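About Us

Dinlow Local History Society began in a kitchen, with a tin of old letters and far too much coffee, and in some ways we haven't changed much (the coffee has improved a little!). A few neighbors wanted to know who had built the mill, why the road bent the way it did, and what had become of the families whose names were on the oldest stones in the churchyard. One question led to another, as they do, and before long we had a name, a bank account and a cupboard full of boxes.

We now have 200 members, some of them just down the street and some as far away as you can get, and we look after a collection of letters, parish notes, ledgers, maps and family papers. A good many of these concern the people who came here from Brastik and Skendeck to work at the mill. If your surname is Štěpánek, or one of the half dozen ways the clerks found to spell it, please do get in touch, because we have a whole shelf waiting for you.

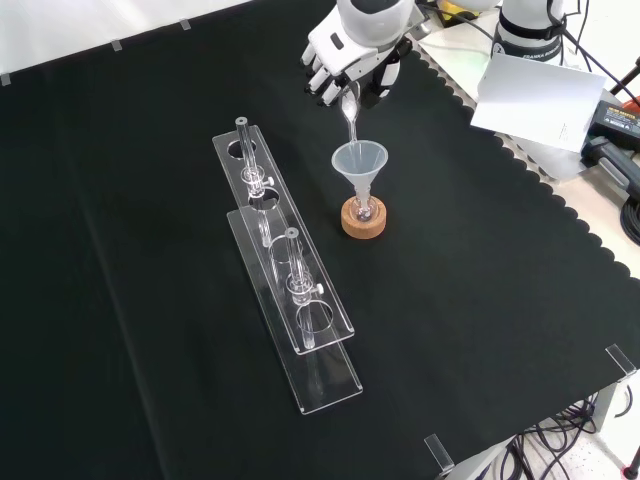
Our biggest job is the life stories. We try to write up each person as fully as the records allow, from baptism to burial, with the apprenticeships, the quarrels, the second marriages and the voyages home that were planned for years and never made. So far 58 of these are finished and you can read them in the Lives section. They vary a good deal in length, and a few have gaps that we would dearly love to fill, so if you spot your great-grandmother and we have her born in the wrong village, write and tell us. We won't be offended.

The reading room is open every Tuesday until 6 in the evening, and you don't need to be a member to come in and look something up. Bring a pencil, please, as we don't allow pens near the papers. We close for the whole of July.

Membership runs for a year and includes our newsletter, which is mostly on time. New members are very welcome, whether you have been tracing your family for decades or only started wondering last week. The form is on the Join page, and you can also pick one up at the reading room desk.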